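From: Signe Hallgrímsson
To: Skenach cell maintenance list
Date: Wednesday, October 8, 2025
Subject: Re: Finger pads on the Ridgate gripper

Kaj Toft wrote:
> The left finger closes slightly ahead of the right on glass and clear
> plastic. Should we replace both pads, or only the left one? The log
> shows 842 cycles since the last change.

Dear Kaj,

Please replace both. Pads of different age wear unevenly, and the centering offset then has to be corrected again within days. Before fitting the new set, clean the seats behind the fingertips and tighten the screws evenly, left and right in turn.

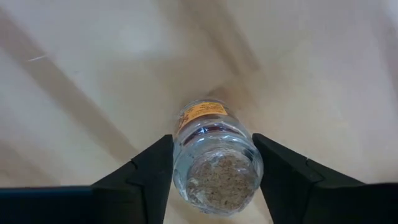 Once the pads are seated, run the homing routine with the fingers empty and repeat it four times. The closing positions should agree. If they do not, stop there — do not adjust the force setting to compensate. Gerrit Wouters holds the alignment gauge and can bring it to the cell.

The wrist camera must be recalibrated after any work on the fingers. Please enter the new offset in the log under job 234.

Regards,
Signe Hallgrímsson
Cell Maintenance, Skenach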